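# Notes d'intervention — Reconnaissance d'État et continuité juridique

Séminaire « Petits États et droit international », séance du matin. Durée prévue : 40 minutes, questions comprises. Modérateur : Weidong Fang. Diapositives numérotées en bas à droite, ne pas les lire.

## Diapo 1 — Objet de l'exposé

- Se présenter en une phrase, passer tout de suite au sujet.
- Question posée : que devient la reconnaissance accordée à un État quand celui-ci perd le contrôle effectif de son territoire, puis le retrouve ?
- Deux thèses en présence : la continuité (l'État n'a jamais cessé d'exister) et la succession (un nouvel État naît, qui doit être reconnu à son tour).
- Annoncer que je ne traite pas des gouvernements en exil en tant que tels. Le sujet revient en fin de séance avec Ruoxi Tang.

## Diapo 2 — Reconnaissance de jure, reconnaissance de facto

Rappeler la distinction lentement, une partie de la salle n'est pas juriste.

- De facto : constat d'un pouvoir effectif, relations techniques ou commerciales, révocable en pratique.
- De jure : acte politique et juridique complet, échange d'envoyés, capacité à conclure des traités.
- L'entre-deux-guerres fournit beaucoup de cas où la première précède la seconde de plusieurs mois, parfois de plusieurs années.
- Insister : la reconnaissance peut être tacite. Recevoir des lettres de créance vaut reconnaissance. Participer à la même conférence ne la vaut pas.

Ne pas s'engager ici dans le débat entre théorie déclarative et théorie constitutive. Si la question vient, renvoyer à la diapo 6.

## Diapo 3 — Le corpus

- Fonds Treron, correspondance des légations, dépouillé avec Hanyu Cao.
- 3 848 pièces inventoriées, dont 1 617 retenues : notes verbales, télégrammes, instructions, comptes rendus d'audience.
- Critère de sélection : la pièce doit mentionner le statut de l'État expéditeur ou destinataire, même par une formule de protocole.
- Les pièces consulaires courantes (visas, successions, marins) sont écartées, sauf lorsqu'un refus de traitement est motivé par le statut.
- Limite à signaler : les minutes au départ sont mieux conservées que les originaux reçus. Le corpus surreprésente donc la voix des légations.

## Diapo 4 — Méthode de codage

- Chaque pièce reçoit un code parmi 12. La liste figure dans le document distribué, ne pas la détailler.
- Double codage sur un échantillon de 200 pièces, par Hanyu Cao et Vasylyna Moroz. Les désaccords portent surtout sur les formules de courtoisie.
- Exemple à lire : « le représentant de l'ancien gouvernement » et « Monsieur le chargé d'affaires », employés par le même ministère à quelques semaines d'intervalle. Le second emploi est codé comme maintien du statut.
- La base est tenue dans Potadon, l'export est disponible sur demande.

Marquer une pause, boire, vérifier l'heure. Si 10 h 20 est passé, sauter la diapo 5 et aller directement à la 6.

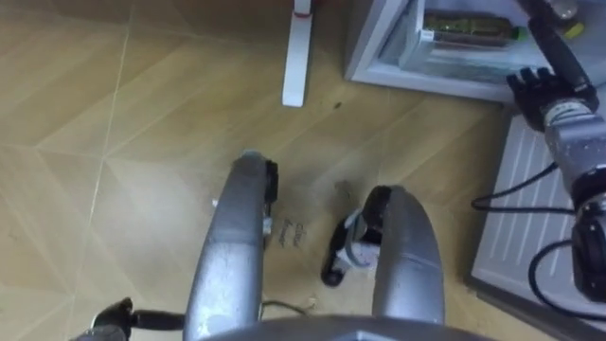
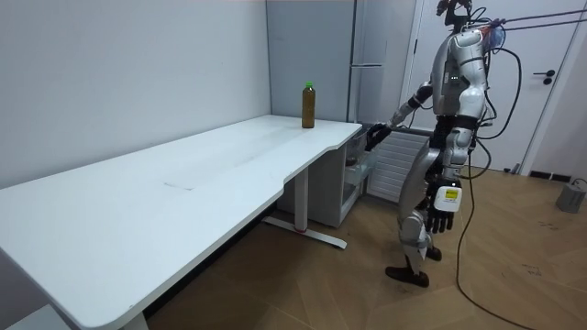
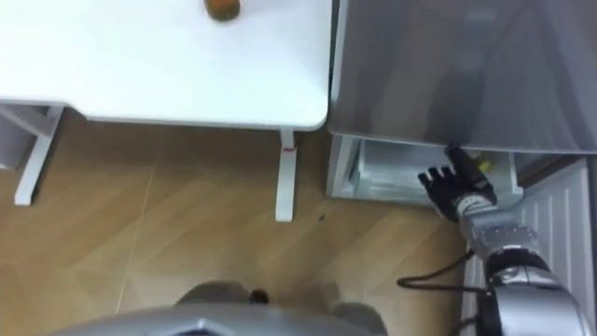
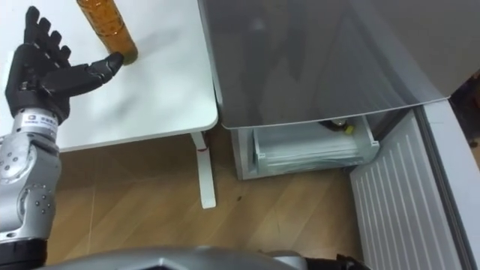

## Diapo 5 — Trois indices de continuité

**a) Les listes diplomatiques.** Une légation qui figure toujours sur la liste publiée par l'État d'accueil conserve une existence protocolaire. Montrer que la place dans la liste compte : un déplacement en annexe est déjà une prise de position. Le retrait pur et simple est rare dans le corpus.

**b) Les avoirs.** Gel, transfert ou maintien à disposition. Le gel est ambigu, il protège le titulaire autant qu'il le prive. Lire la note du dossier Dovell, deuxième paragraphe seulement : le ministère des Finances y demande au ministère des Affaires étrangères quel nom porter sur le compte. La réponse n'a pas été retrouvée.

**c) Les traités bilatéraux.** Vérifier s'ils sont dénoncés, suspendus, ou simplement laissés sans application. Dans la majorité des dossiers étudiés, aucune démarche formelle n'est entreprise. Le traité dort et redevient applicable par un échange de notes assez bref.

Transition — ces indices ne concordent pas toujours. Un État peut maintenir la légation sur la liste et céder les avoirs.

## Diapo 6 — Non-reconnaissance et silence

- La non-reconnaissance d'une annexion est un acte, le silence n'en est pas un. La difficulté est de savoir à partir de quand un silence prolongé vaut acquiescement.
- Position défendue : le silence ne s'interprète qu'avec la pratique administrative. Passeports acceptés ou refusés, actes notariés transcrits ou renvoyés, pavillon des navires.
- Théorie déclarative : l'État existe dès que les critères d'effectivité sont réunis. Elle explique bien la naissance, mal la survie sans territoire.
- Théorie constitutive : elle explique mieux la survie, au prix d'un statut qui varie selon l'interlocuteur.
- Ne pas trancher. Dire que le corpus montre des administrations qui appliquent l'une ou l'autre selon le bureau saisi.

Objection attendue de Shengli Xiong : la pratique administrative n'engage pas l'État sur le plan international. Réponse : elle ne l'engage pas isolément, mais elle sert de preuve de l'intention lorsque l'exécutif ne s'est pas prononcé. Citer le dossier Yan, où le ministère invoque lui-même la pratique de ses consulats pour justifier sa position.

## Diapo 7 — Le rétablissement des relations

- Vocabulaire à surveiller dans les communiqués : « établir » ou « rétablir ». Le premier suppose la succession, le second la continuité.
- Certains textes évitent les deux verbes et parlent d'« échanger des ambassadeurs ». Formule neutre, souvent négociée mot à mot.
- Conséquences concrètes : restitution des immeubles, ancienneté des traités, date de l'anniversaire célébré en commun. Une commémoration centenaire n'a de sens que dans la thèse de la continuité, et les chancelleries le savent en rédigeant leurs messages.
- Mentionner la question de la nationalité sans l'ouvrir. Elle demanderait une séance entière.

## Diapo 8 — Points restés ouverts

- Les fonds privés des anciens chefs de mission, partiellement classés. Dépouillement prévu en décembre.
- La part des initiatives personnelles des chargés d'affaires, difficile à séparer des instructions reçues.
- La comparaison avec les États d'Amérique latine, pour laquelle le corpus ne contient que des copies.

## Questions

Laisser Weidong Fang distribuer la parole. Répondre en moins de deux minutes. Pour les demandes de cotes précises, renvoyer à l'inventaire et noter l'adresse de la personne.

À garder sous la main : la liste des codes, la note Dovell, la transcription du dossier Yan avec sa traduction.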